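手持夹爪数据的夹持状态分割教程：从腕部画面到可用的训练片段

适用于 Zenlow 采集工具链，读者需要会一点 Python，不需要懂运动规划。 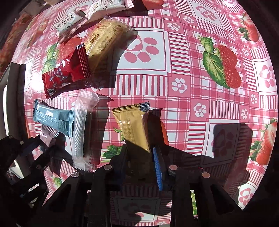

这篇教程讲的是一个比较小的步骤：怎样从手持夹爪录下的视频里，自动找出“什么时候夹住了东西，什么时候放开了”，然后把长视频切成一段一段的训练片段。我们组以前是人工看视频做这件事，很慢，而且两个人标出来的时间点常常不一样。后来我写了一个小工具，叫 Tikness，放在 Zenlow 的后处理部分里面。开始写代码以前，建议先挑一帧难的画面放在屏幕旁边，写每一步的时候都看一看它。我自己用的就是小零食包装这一类：金色的包装立在两爪之间，右边贴着蓝色有棱纹的指垫，下半部分被黑色机构挡住，桌布上又印着大草莓和爪印，阳光把夹爪的影子投在右侧。凡是在这种画面上能站得住的方法，在干净的灰色桌面上一般也没有问题。反过来就不一定了。

中文不是我的母语，如果有的句子读起来不太自然，请多包涵。代码里的参数名我都保留原文，这样比较不容易误会。

一、准备工作

需要三样东西：

一份已经完成时间对齐的视频，帧号从 0 开始，中间没有跳号。
一份夹爪开合宽度的记录，单位是毫米。
一份相机的鱼眼标定文件。

如果没有开合宽度的记录，也可以只用画面来做，但是第四节的方法要改，我在最后会说明。

先把数据放进同一个目录，再运行检查命令：

tikness check ./session

命令会输出帧数、缺失的时间戳和标定文件的状态。我写这篇教程时用的一段录像有 185 个片段的人工标注，其中 11 个片段因为时间戳不连续，在检查阶段就被拒绝了。请不要用 force 选项跳过检查。我曾经跳过一次，结果后面所有的切分点都偏了几帧，找原因花了整整一个下午。

二、先做遮罩，不要先做识别

许多人拿到画面，第一个想法是直接运行一个物体检测模型。我也是这样开始的，效果不好。腕部相机的画面有一个特点：夹爪自己占很大的面积，而且在固定结构的部分，它的位置几乎不变。检测模型不知道这一点，有时会把螺丝头当成小物体，有时会把黑色的支架当成桌上的工具。

所以第一步是做一张静态遮罩，把永远属于夹爪的像素去掉：

tikness mask build ./session --mode static --out mask_static.png

它的原理很简单：从整段视频里均匀抽取若干帧，计算每个像素的时间方差，方差小的像素就认为属于夹爪。画面边缘因为镜头的关系会变暗，那里的方差也很小，会被一起放进遮罩。这没有坏处，因为我们本来也不需要边缘。

生成以后请打开遮罩看一看。正常的遮罩应该盖住画面下方的机构，中间有一些不规则的小孔，那是从支架的三角形镂空里看到的桌面。小孔可以保留，也可以用 fill 选项补上。我一般补上，镂空里面的桌面对判断没有什么帮助，还会带来闪烁。

有一种情况要特别小心：如果操作的人有很长时间没有移动夹爪，背景的方差也会很小，遮罩会变得很大，甚至盖住半个画面。这时候把抽帧的范围改到有移动的一段就可以了：

tikness mask build ./session --mode static --range 600:2400

三、划定指间区域

静态遮罩只处理不动的部分。手指会开合，所以手指的位置要另外处理。

我们使用的指垫是彩色的，和机身的黑色差别很大，所以可以用颜色来定位。先把画面转换到 HSV 空间，再给出指垫颜色的范围：

pad_hue_min: 95
pad_hue_max: 125
pad_sat_min: 80

这几个值是我们自己的指垫用的，你的指垫颜色不同，就要重新取值。最好在亮处和暗处各取一次，用两次结果的并集。

只靠颜色还不够。包装、标签和桌布都有可能出现接近的颜色。以开头的画面来说，金色包装上端的折边处就有一条细细的蓝色，离指垫很近；桌上的白色包装上面还有一个蓝色的椭圆标签。如果程序取“画面里最大的蓝色块”，多数时候是对的，可是指垫被物体挡住一半的时候，就可能选错。

我的做法是再加两个条件。第一，色块的中心必须落在手指的运动轨道上，这条轨道可以从标定文件和夹爪的尺寸计算出来。第二，色块必须是狭长的，长边方向和指垫的方向接近。加上这两个条件以后，标签类的误判基本上不再出现，折边类的还剩下一点，要靠时间上的平滑来去掉。

得到左右指垫的位置以后，中间的四边形就是指间区域。如果只能看到一侧的指垫（这很常见，另一侧往往被物体或者机构挡住），就用开合宽度推算另一侧：

infer_missing_pad: true

四、判断夹持状态

现在有两个信号：开合宽度 w，还有指间区域的画面内容。

只看 w 是不行的。夹一个很薄的东西和空着合拢，宽度差不多。零食包装是软的，夹紧以后会变形，宽度还会慢慢变小。只看画面也不行，因为夹爪从物体上方经过的时候，物体也会出现在指间区域里，看起来像夹住了一样。

两个信号放在一起就好办了。夹住的物体相对于相机是静止的，背景是移动的。所以我计算指间区域内的光流，再计算遮罩以外背景的光流，比较两者：

held_score = 1 - flow_inside / (flow_outside + eps)

分数接近 1，表示里面不动、外面在动，很可能是夹住了。分数接近 0，表示里外一起动，那只是背景从中间经过。

请注意，当夹爪完全停住的时候，里外的光流都很小，这个分数没有意义。程序会在这种时候保持上一个状态，直到背景又开始移动。参数是：

min_outside_flow: 6

单位是像素每帧，按全分辨率计算。如果你把视频缩小了一半，这个值也要减一半。我第一次写文档的时候忘了说这一点，后来收到好几个同样的问题。

影子也会影响结果。阳光强的时候，夹爪的影子落在桌布上，跟着夹爪一起走，背景里就有一块地方看起来好像不动。影子的面积如果很大，flow_outside 会被拉低。所以计算背景光流的时候请用中位数或者更高的分位数，不要用平均数：

outside_stat: p75

有花纹的桌布在这里反而有好处。草莓、叶子和爪印都是很好的特征点，光流很稳定。纯白的桌面要困难得多，那里几乎没有可以跟踪的东西，我在纯白桌面上会把 min_outside_flow 再调低一点。重复的格子有时会让光流跳到相邻的格子上，如果看到这种情况，把搜索窗口改小。

五、切分片段

有了每一帧的状态，就可以切分了：

tikness split ./session --pre 15 --post 10 --min-len 71

pre 是夹住之前保留的帧数，post 是放开之后保留的帧数，min-len 是最短的片段长度，短于 71 帧的会被放到 short 目录，不会删除。我建议还是看一下 short 目录，里面有时候是失败的抓取，这类数据对训练恢复动作有用处。

如果相邻两次夹持之间的间隔很小，程序默认当作两次。对于软包装，操作者有时会松一下再夹紧，调整位置，这在语义上是同一次抓取。可以这样合并：

merge_gap: 11

间隔不超过 11 帧的两段会合成一段。硬的物体我用的值更小。

六、检查结果

请运行：

tikness review ./session --port 8080

浏览器里会并排显示每个切分点前后的画面，还有 w 和 held_score 两条曲线。看的时候先看曲线，两条曲线的跳变应该靠得很近，先是 w 停止减小，随后 held_score 上升。如果 held_score 比 w 早很多，多半是物体刚好从指间经过，请回到第三节检查区域是不是划得太大。

桌上的东西互相压着的时候要多看几个例子。比如一个包装的封口压在另一个上面，夹起下面的，上面的可能也跟着移动，背景光流会乱一小会儿。这种片段的起点可能晚几帧，我一般用手改，界面里按左右方向键就可以移动切分点。

七、没有开合宽度记录的时候

如果只有视频，可以用两侧指垫在画面里的距离代替 w。先用标定文件做鱼眼校正，再测距离，否则靠近画面边缘时数值会偏小。只看到一侧指垫的帧没有办法测，程序会做线性插值，并在输出里标记为 estimated。训练的时候要不要用这些帧，由你自己决定。我的习惯是切分时用，训练夹爪动作时不用。

八、导出

切好的片段可以导出成 Unia 的训练格式，也可以导出成 Siregar 回放器能读的格式：

tikness export ./session --format unia
tikness export ./session --format siregar

Unia 格式会把状态标记写进每一帧，Siregar 格式只写起点和终点。如果两个都需要，请先导出 Unia，再用它的结果转换，这样两边的帧号是一致的。

已知问题：旧版的标定文件没有 fov 字段，导出时会报错 KeyError: 'fov'，手动补上这一行再运行就可以。半透明的包装在光流上有时不稳定，我还在修改，新的参数计划在六月的版本里加入。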